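Jul 1, 2026

Today I finished the second reading of the bench rules, together with Stela Pop. She is patient with my English and more strict than me with everything else. We have now 39 rules, and in my opinion 3 of them say the same thing: before a person puts a hand over the table, the arm must be stopped and the person must say it loudly.

Relu wants to keep all three. He worked some years in Pakville, and there they wrote each rule again for every machine. I proposed one rule, in big letters, at the first page. We did not agree, and then it was time for lunch.

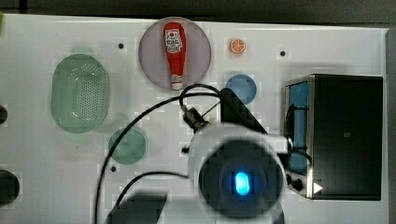
Who may restart the arm after a stop? Only the person who stopped it, after looking at the whole table and speaking to the others.

I wrote this in the notebook exactly so, because in the old text it was "the operator", and we are often 2 operators at one bench. The ketchup bottle was lying on its plate, and I spent too long thinking whether "object in place" means also an object on its side. Stela says yes, if the task sheet says so. Then the task sheet must be printed, and mine was still in the bag.

In August Mr Sastry will come from Distberg to read everything. I would like that he finds few mistakes. Tomorrow I must correct rule 27, no, I look again, it is the one about cables, and ask Nélida for the word for when a cable is too near to the elbow of the arm.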